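Shoulder servo on a small arm drops out mid-move, student project
Tags: servos, power, pick and place, school club

Posted by illix_bench

We are building a desktop arm for a school robotics club. The task is to lift a cylinder out of a shallow recess in a board and set it down in the next one. The servos are daisy-chained on one bus, with a controller board at the base. Supply is a 7 V bench unit set to a generous current limit.

With no load the arm runs through its positions without complaint. When it reaches forward at full stretch the shoulder goes limp for a moment, then comes back and the controller reports a lost packet. It happens in roughly one run out of 16. Slowing the move helps a little. We have swapped the shoulder servo for a spare and the fault stayed with the position – it did not follow the servo. The club meets again in September and I would like it fixed before then.

Is this a brown-out or a data fault, and how do we tell the two apart?

Posted by Telik

Brown-out. Get a bigger power supply.

Posted by michiels_k

A bigger supply may change nothing if the drop is in the wiring. Measure at the servo, not at the terminals of the supply. Put a scope or a meter with a minimum hold across the power pins of the last servo in the chain and run the full-stretch move 30 times. If the voltage dips at the same moment as the lost packet, it is power. If it stays flat, look at the data line.

For power, feed the chain at both ends with thicker wire and fit a 1000 µF capacitor close to the shoulder, rated well above the supply voltage. Check the polarity before switching on. Keep the ground common between the supply and the controller, or you will add a second fault to the first.

For data, lower the baud rate and see whether the error count falls. Then hold the arm still under power and flex each plug by hand, one at a time, while polling the servos.

Posted by jovidton_workshop

We had the same symptom on a club arm and it was a connector. Cable length between joints matters more than people expect. Too short and the plug is pulled at full stretch, too long and the slack snags on something and pulls it anyway. Ours has the black cables looping out from the upper joints and arcing down towards the base, so check that a loop like that clears the board and any clamp through the whole move. Tie the cable to the link on each side of the joint and leave the slack between the ties. The small white plug on the front of the upper servo is the one I would flex first, as plugs like that often work loose with repeated movement. After that, log the bus errors against joint angle. A bad plug tends to fail at the same angle each time, while a weak supply follows the load.
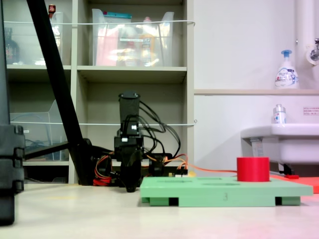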